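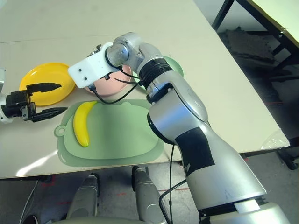

We got to the Prustetti open day a bit after ten in the morning, which meant we missed the coffee but not the robots, so no complaints from me. I'd wanted to see inside this place ever since Imani Kariuki gave a talk at our evening group in May, and she very kindly put my name on the list (thank you, Imani!).

Prustetti collect examples for robots to learn from. They don't build the robots and they don't train the final system either. A customer sends in a list of jobs, kitchen ones mostly at the moment, and the people here do each job over and over through the robot's arms while everything gets recorded. The big order this season is called Wemby, and it's all about laying out and clearing toy food. Plates, a chopping board, fruit, back again.

I had pictured something very slick. What you get is a big room with a concrete floor, white tables, cables and a lot of quiet concentration. I loved it. Cyprian Głowacki showed us round the first station and explained that one recording is one go at one task, start to finish, and that the operators aim for 200 good ones on a task before it gets swapped for another. Then the objects are moved to new spots on the table and off they go again. If the banana always started in the same place, he said, the robot would learn the place and never bother with the banana.

The moving about is taken very seriously. There's a printed sheet for every task with the starting positions on it, and a new one is drawn up each morning. Nabila Ait Brahim writes them. She told me her first sheets were far too tidy, everything square to the table edge, and the trained robot fell to bits as soon as someone put a plate down at an angle. Now she shuffles them with a little program called Zaki and only steps in when it comes up with something silly, like a plate half off the table.

We were allowed to have a go! I was dreadful. You think you are lined up, you close the gripper, and you have pinched nothing at all, or you've nudged the fruit off towards the far side. It took me nine tries to pick up one toy banana and put it on a plate. The visitor before me did it in two and was very nice about it. What surprised me is that my bad tries were kept. They get a mark of their own and go in a separate pile, and Aušra Vaher, who checks the recordings upstairs, said the ones where a person misses and then sorts it out are some of the most useful she gets.

Her room was my favourite part. She watches recordings at double speed with one finger on a key, marking where the reach starts, where the grip closes and where the hand lets go. On a good day she gets through 300. I sat next to her for a while and began to see it too: a hesitation, a wobble just before the grip, a wrist coming in too low.

Abdelilah Hegazy took questions at the end. Someone asked how many recordings Wemby needs in all, and he said the order is for 600 per task with 58 tasks on the list, and you could hear the whole room doing the sum. Someone else asked if the operators get bored. He passed that one to Cyprian, who said yes, after lunch, and that they swap stations every hour.

The next open day is in the autumn, and places go through the mailing list. Wear comfy shoes, as there is a lot of standing, and do put your hand up when they ask who wants to drive.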